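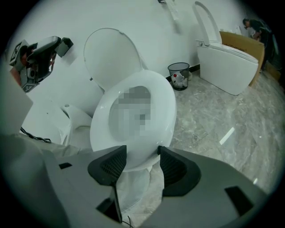 Gripper open in front of the middle toilet, lid and seat ring setup.

2018-11-23 – posted by workshop bench 2

Seat-lift job, Gruravley build. Pads on both fingers are the textured ones, keeping those for now. Want to close on the front rim of the seat, lift, let go before the hinge takes over. Finger travel set to 50 mm in the config, looks like plenty on paper.

Servo current limit still at the April value – too low I think. Raise it in 2 steps and log each one. Log buffer fills at around 4,000 samples so keep runs short or it overwrites teh start.

To do: strain relief on the thin wire under the left finger. Re-zero before every run. Try the tankless one last, diffrent lid shape. Ask Altidero for spare pads.

Recent entries
Oravec servo horn, rev 3
Pad glue test
Parnthorpe bracket drawings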